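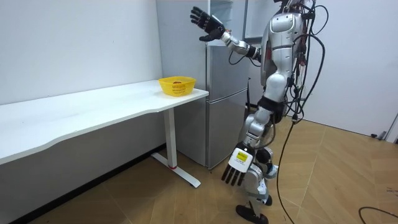

katona_club
Run 37 of the fetch task and we still can't agree on what counts as a finish. Judit Kelemen wants the write-up by Tue 2 December. Votes please.

orsi_a
Finish = hand closes on the thing. Anything else is interpretive dance.

huslow50
Disagree. The rules sheet says the hand has to come back to the start pose. Read page 3.

orsi_a
I wrote page 3.

huslow50
Then read it slower

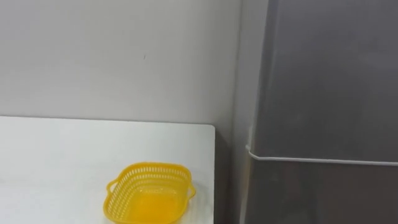 piroska_b
Scoring should go by zones, same as we did in April. I'd tape one zone on the white tabletop and a second one farther left, then give half credit for reaching the first. With the yellow basket that close to the right side of the table, you have a gap and a big gray metal appliance to think about too — go wide and it costs you points. My log file is at 3,846 lines and not one of them says "finish."

orsi_a
Half credit is how Sterkside ended up with a six-way tie.

katona_club
Can it use the handles at least? There's a loop on each end.

huslow50
Not on page 3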